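**Ticket 984 – Tray rocks on table, chopsticks roll off**
Opened by: Triin Vaher
Product: Tastard serving tray, cream
Status: Open, then closed, then open again
Priority: Low (set by Matomura support) / High (set by me)

**Summary**

The tray rocks. Put a bowl of soup at one end and the other end lifts just enough to send anything round on a trip. In my house the round things are chopsticks, and in the past week I have picked them up from under the stove, under the bench and once out of a shoe.

**Steps to reproduce**

1. Put the tray on a flat table.
2. Lay a pair of chopsticks on it.
3. Put down a full bowl.
4. Get the flashlight.

**Log**

*Entry 1.* Support asked whether my table is level. I didn't own a level, so I borrowed one from my neighbor at 17, who wanted to know what I was building. The table is level. The floor is a disgrace, but somebody before me put felt under two of the table legs and it all cancels out.

*Entry 2.* Support asked whether the tray had been in the dishwasher. Yes. The label says dishwasher safe. Support replied that it is dishwasher safe "on the gentle cycle," a phrase that does not appear on the label, the box or the product page. I was also asked for my water temperature. My dishwasher has a button called Intensive and I had been pressing that one since May.

*Entry 3.* Tried the heavy book method, as advised. Tray upside down on a towel overnight, with the Irkent appliance catalog and two cookbooks on top. By morning it was flat. By lunch it had changed its mind. Closed the ticket at breakfast, reopened it with my mouth full.
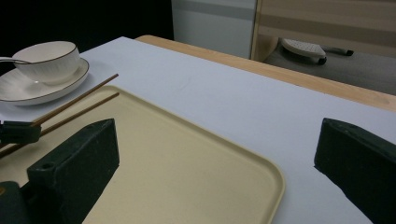
*Entry 4.* Support then suggested the chopsticks were the problem and recommended square ones. I have nothing against square chopsticks. I do have a drawer of the other kind, and I would like it noted that they stayed put perfectly well on the old tray, until the old tray was left on a burner (separate matter, no ticket).

Ran a test without any soup, to spare the rug. Both chopsticks on the tray, parallel, and a mug of water moved from corner to corner. Three corners did nothing. The fourth tipped the tray and one chopstick went straight for the floor. The other waited until I bent down.

*Entry 5.* Put a folded bit of cardboard under the bad corner. Works fine. Also looks like a café that is about to close. Replaced it with a clear stick-on bumper from the Siliņa hardware shop, 90 cents for a sheet. One bumper was too tall and made a different corner the bad corner. Shaved it down with a kitchen knife – please don't put that in the help article.

*Entry 6.* September 27, 2026. Two full dinners and a breakfast, no rolling. I would call this a workaround and would still like a flat tray, as that is what I paid for.

**Reply from Matomura support**

Hi Triin, glad the issue is resolved! We are closing this ticket. Please rate your experience.

**Reply from Triin**

It isn't resolved, it's wearing a bumper. Reopening. Also, your rating page wants a 67-character minimum and then won't take commas.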